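Jetetti Publishes Practice Guide for Tabletop Robot Manipulation Trials

LELSIDE, 16 April 2026 - Jetetti today released a practice guide for laboratories that run pushing and sorting trials with robot arms on tabletops. The guide sets out how a trial area is laid out, how objects are placed and recorded, and when a run must be stopped and repeated. It contains 23 requirements and replaces the interim notes used by the company's test sites.

The guide was drafted by Jetetti with the test house Gasetti and the software supplier Seixas. A draft was open for comment for two months and drew 159 written comments. Most dealt with tool contact with the work surface and with the wording used to log object positions.

Under the guide, every object in a trial is logged by color and shape before the arm moves. Position is logged against the work surface, never against the arm. Objects that touch each other at the start are recorded as a touching pair, and the log must say so even when neither is the target.
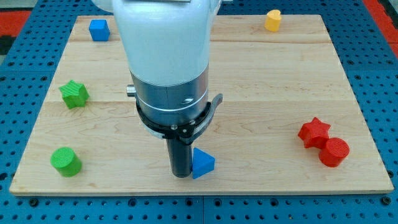 Rod-type tool beside a blue triangular block, with the other blocks spread over a wooden board.

Section 7 covers rod-type tools. The tip may work close to the surface but must not press on it, and the clearance is checked at the four corners and the center of the work area before each session. Tool clamps are inspected by hand with the arm powered down. A clamp that has shifted is refitted and the clearance check is run again from the start.

Operators must keep hands out of the work area while the arm is enabled. Objects are reset only after a stop has been confirmed at the control station - a pause in the program does not count as a stop. Any run in which an object leaves the work surface is marked void, and the record is kept.

The Lelside laboratory applied the draft in 187 trial runs before publication. Two requirements on log format were reworded as a result.

The guide is available from Jetetti on request at no charge. Sites working under the interim notes may continue to do so until the end of August. Comments on the published text can be sent to the Jetetti standards desk and will be considered for the first revision.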